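Rainwater Storage for the Drosen School Garden
Final report, Ningsih Lubis and Yoga Pillai
2021-06-02

1. Purpose
The Drosen garden beds are watered from the tap. This report estimates how much of that water could come from the shed roof. The shed drains to a single downspout on the north side, which currently empties onto gravel.

2. Method
Daily rainfall was read from the Kwok weather station. Runoff was computed as roof area times rainfall times a coefficient of 0.8. The first flush from each storm was excluded.

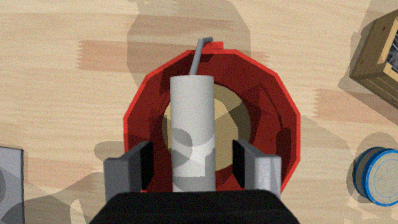
On reading the draft, Ermelinda Macedo objected that a coefficient of 0.8 is too generous for an old roof with moss on it, and asked for a second run at 0.7. Both runs are reported.

3. Results
At 0.8 the roof yields 2055 liters over the study period. At 0.7 the yield is nearly 1800 liters. Demand for the same period was 1088 liters. Supply exceeds demand in both cases, but the dry spell lasted 15 days and a small barrel would run out.

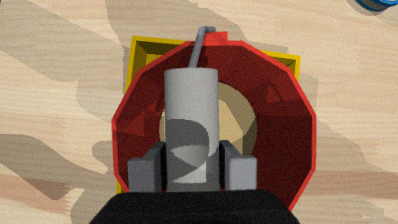 Storage size therefore matters more than roof area. Losses at the inlet were not measured. An upright cylinder, tall and narrow like the gray one, has less open surface than a wide tub of equal volume and should lose less to evaporation. July data would be needed to check this.

Comments (2)

Dimas Lumenta
Did you include overflow in the 2055?

Sabina Hubáček
Table 4 is missing from my copy.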